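Houda Zerouali
19 May 2025

right, kitchen worktop thread, as promised to the three of you who asked. 1/9 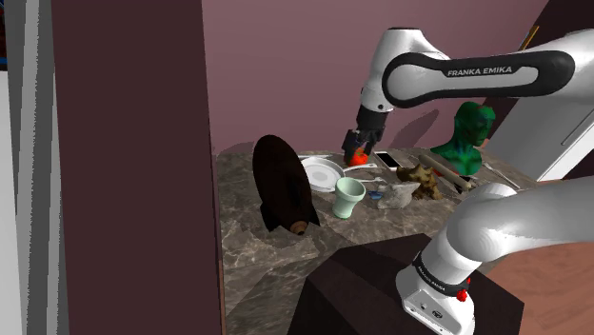
grey-brown mottled, pale veins. the look I keep coming back to

2/ Background: moved to Wirndale in September, inherited a worktop with a burn mark the size of a saucer and a join that catches crumbs. Been saving since.

3/ First quote, 3645 all in. Templating, cutting, fitting, taking the old one to the tip. Sink cut-out extra!! Who is buying a worktop and not having a sink

4/ Second quote was under 3000 but he wanted the whole lot up front, cash, and couldn't say when. No thanks.

5/ Marble v everything else. My aunt has had marble for years and it's got rings all over it from lemons and wine. She says it's character. I say it's rings. Depends on which of us you are I suppose

6/ Things to ask, learnt the hard way:
where will the join go
who moves the hob
is the upstand included
what happens if it cracks on the stairs (we have awful stairs)

7/ Samples. Get big ones. The little square looked lovely in the showroom and like wet cement in my kitchen at teatime. Prop it by the kettle for a week, spill tea on it, leave it overnight. Chantal Morin left beetroot on hers and went right off the pale one

8/ Also measure your cupboards BEFORE you fall in love. Mine are 40mm out of true at one end so they've got to be packed up before anything heavy goes on. Another bill. Dirceu is doing that bit for me in exchange for my old bike, bless him

9/ So where I am: going for an offcut from the yard behind the station, two pieces, join behind the hob. 2000 if the stairs behave. Deposit paid this morning, feel a bit sick

forgot to say, sealing. Ask how often and what with, I got a different anser from every single person. If anyone's done their own pls reply, dinner's burning, back later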